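4.2 Track familiarity and lap times

Players in the second group raced on Skesine, a course that appears in both Tridik and its sequel. The turns are the same in the two games, but the sequel removes the guard rails on the long downhill stretch and narrows the last bridge. We wanted to know whether players who had learned the older version would carry their racing line over to the newer one. Each of the 62 participants drove 3 practice laps before timing began, and we recorded 3292 timed laps in total. Laps in which the player left the course were kept in the data and marked as falls.
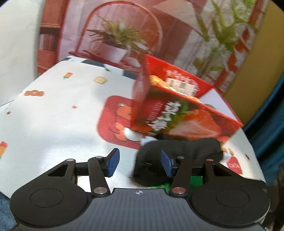 Figure 4. Tabletop with an open red food carton.

Did players who knew the older course fall less often? They fell more often in the first session, mostly at the downhill stretch, and the difference was gone by the second.

Experienced players tended to enter the downhill stretch at full speed and drift wide, a habit that the rails in the first game had allowed. New players braked early. Kaczorowski and Lis reported a similar pattern for Trusden, a shorter course with only one open edge. Their players had more time between sessions, which may explain why the effect lasted longer in their data.

The bridge gave a less clear result. Falls there were rare in both groups, and lap times through the section varied more with the choice of kart than with prior play. We return to kart choice in Section 4.3, where the heavy and light classes are treated separately.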